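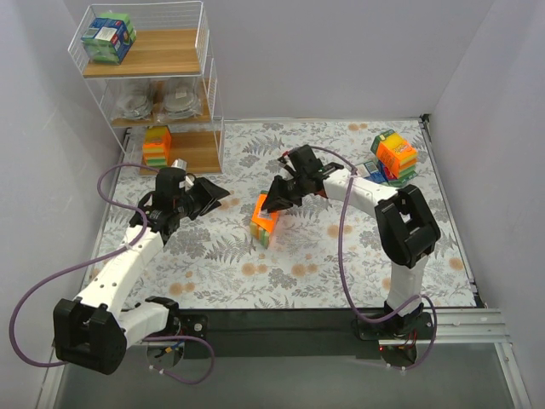
A three-tier wire rack with wood-grain shelf boards, standing on a floral-patterned sheet.

Wire shelving

Wire shelving is a form of storage furniture in which the load is carried, or the goods are held in place, by steel wire welded into frames, grids or railings. It is used in kitchens, larders, shops, cold stores and hospitals. The term covers both units made wholly of wire and mixed units, in which the frame is wire and the shelf surface is a board of some other material.

Construction

The basic part is a length of drawn steel wire, cut and straightened before forming. Thicker wire is used for the outer frame and for the legs, and thinner wire for the infill. The two are joined by resistance welding, in which current is passed through the crossing point while the wires are pressed together. No filler metal is needed. The joint is strong in shear but can fail if the wires are repeatedly bent away from each other, and for this reason most designs place the infill wires on top of the frame, so that the load presses the joint closed.

Large units have round posts with grooves at regular intervals. A split plastic sleeve is clipped over a groove, and the shelf collar, which is tapered, slides down over the sleeve and locks under its own weight. Small household racks are more often welded in fixed sections that hook or screw together. Folding types have hinged side frames and a shelf that drops into place and acts as the brace.

Railings along the back and sides stop goods from sliding off. They add some stiffness to the side frames but are rarely counted in the load rating.

Finishes

Bare steel wire rusts quickly indoors if the air is damp, and some form of coating is always applied. Zinc plating is the cheapest and is often followed by a clear lacquer. Chrome plating over nickel gives a bright surface suited to dry rooms. Powder coating, usually in white, grey or black, is thicker and hides small marks left by welding. Plastic dip coating is used for dish racks and refrigerator shelves.

Damage nearly always begins at the cut ends of the wires, where the coating is thinnest. Better units have the ends ground smooth or turned under the frame before finishing.

Shelf surfaces

An open wire surface lets air and light through and does not collect dust as a solid shelf does. It also allows water from fire sprinklers to reach the lower levels, a point of importance in shops and stores. Its main drawback is that narrow or soft items tip or sink between the wires. Boards, mats or clear plastic liners are laid on the wire to correct this. Boards spread the load evenly but reduce the flow of air, and they swell at the edges if left wet.

Load and stability

Makers state a load for each shelf on the assumption that the weight is spread evenly. A load placed at the centre of the span bends the shelf more than the same load spread over its length, and the stated figure should be lowered accordingly. The Haltlow catalogue, for example, rates its widest post-mounted shelf at 200 kg evenly spread, with the unit standing on 4 levelling feet. The rating falls sharply when castors are fitted.

Tall, shallow units can tip forwards. The usual measures are a wall bracket at the top shelf and the placing of heavy goods at the bottom.

Testing

Shelf sag is measured after the load has been left in place for a set period and again after it is removed. Rathjen and Schmieder described a cyclic method in which a shelf is loaded and unloaded 2000 times and the welds are then examined under a lens. Wunderlich later used the same method on coated wire and found that cracks in the coating appeared well before any weld failed.

See also

Dish rack
Pallet racking
Welded mesh

This page was last edited on 4 October 2023.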